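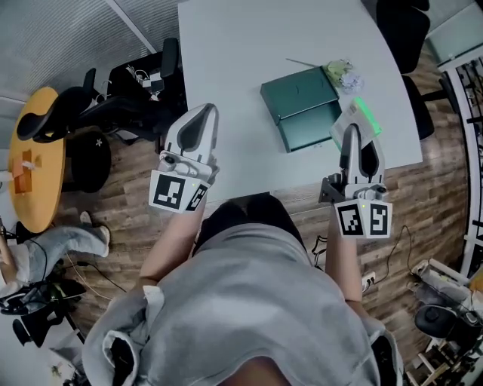 Hanging a stitched cloth piece without a frame

Kerkthorpe Textile Forum > Finishing and display

tarnau_thread
I have a linen piece, 69 cm wide, heavily machine stitched over a dyed cotton ground. It goes into the open show at Pusedetti in May. The gallery wants everything unframed and flat to the wall. At present the lower left corner curls forward. Sleeve and batten, or Velcro?

mordant57
Sleeve and batten. Seal the wood first or the acid will mark the cloth in time. Leave some slack in the back of the sleeve so the batten doesn't push a ridge through to the front.

Yuen
Disagree. A sleeve lets a stiff piece swing. I sew the soft half of the Velcro to cotton tape, sew the tape to the back by hand and staple the hook half to the batten. You can then lift and reset it until it hangs straight.

mordant57
It also puts a hard line of pull along the top edge. I've seen the weave distort on loose linen.

Yuen
On loose linen, yes. The OP says heavily stitched.

Cinzia Carbone
Neither will cure the corner. Dense stitching has drawn the ground in and the edges are now longer than the middle. Damp it, pin it out square on a board and leave it for two days. Test the dye on a scrap first - some reds will move.

tarnau_thread
Ground is indigo, top threads are polyester. Scrap tested, no bleed on white cotton. Pinning out tonight.

mordant57
Check for crocking as well. Rub it dry. Indigo can pass a wet test and still come off on a gallery wall.

tarnau_thread
Faint blue on the dry rub. I'll line it with calico, then fit the Velcro to the lining.

mordant57
Still think a sleeve would be better.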